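**Flilenden : la médiathèque rouvre, mais à moitié**

17/09/2021. Réouverture ce matin de la médiathèque de Flilenden, fermée depuis le dégât des eaux de mai. Rez-de-chaussée seulement. L'étage reste fermé au public, pas de date annoncée.

Rappel des faits : une canalisation qui lâche dans la nuit, au-dessus de la salle des périodiques. Le faux plafond est tombé sur les rayonnages, l'eau est descendue par l'escalier jusqu'à l'accueil. Bilan côté collections : 834 documents perdus, surtout des revues reliées et une bonne partie du fonds local. Les romans s'en sortent presque intacts. Les BD aussi, elles étaient en prêt ou dans la réserve du fond.

« On a séché ce qu'on a pu, page par page, avec du buvard », raconte Hedvika Kolář, directrice de l'établissement. Le reste est parti à la benne en juin. Certains numéros de la revue d'histoire locale n'existaient qu'ici, en un seul exemplaire. Appel est lancé aux habitants : qui aurait des numéros au grenier est prié de passer à l'accueil, même s'ils sont abîmés. La médiathèque numérise et rend l'original si on le souhaite.

Les travaux du bas ont été confiés à l'entreprise Sikora. Sol refait, peinture, réseau électrique entièrement repris. Ça devait durer six semaines, il en aura fallu 12, la faute aux délais sur le revêtement de sol, commandé deux fois après une erreur de teinte. Facture prise en charge par l'assurance pour la partie bâtiment. Pour les livres, c'est plus compliqué, l'expertise traine toujours.
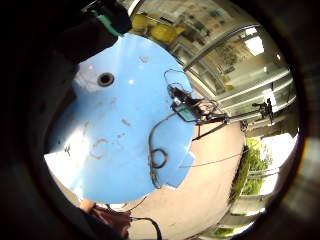 Au programme de la reprise : prêt et retour aux heures habituelles, espace jeunesse, presse du jour. Les postes informatiques sont disponibles sur réservation, une heure maximum par personne. Pas de salle d'étude en revanche, elle est à l'étage. Les lycéens peuvent aller à l'annexe de Wukau, qui reste ouverte jusqu'à 19 heures pendant toute la durée du chantier. Navette ? Non, pas prévue. La question a été posée en réunion publique, la mairie dit étudier le sujet.

Passe sanitaire demandé à l'entrée pour les adultes, masque obligatoire dès onze ans. La boîte de retour extérieure fonctionne de nouveau, côté parking.

Pour les documents empruntés avant le sinistre, aucune pénalité de retard. Les abonnements sont prolongés de sept mois, automatiquement, rien à faire. Ceux qui ont pris leur carte pendant la fermeture, à Wukau, gardent la même carte pour les deux sites.

Ce matin, un peu plus de monde que prévu devant la porte. Panya Khamphan, lectrice assidue, rapportait quatre polars gardés depuis le printemps. « Je les ai relus deux fois, il était temps. » Elle regrette la fermeture de la salle des périodiques, où elle venait lire les quotidiens au calme. Ils sont maintenant près de l'entrée, sur deux présentoirs, avec trois fauteuils. Courant d'air compris.

L'heure du conte reprend aussi, pour les 3-6 ans, sur inscription au guichet. Les places partent vite, groupes réduit cette année. Le club de lecture se retrouvera dans le hall de la mairie en attendant mieux.

Pour l'étage, un second appel d'offres doit être lancé avant la fin de l'année. Le premier n'avait reçu aucune réponse.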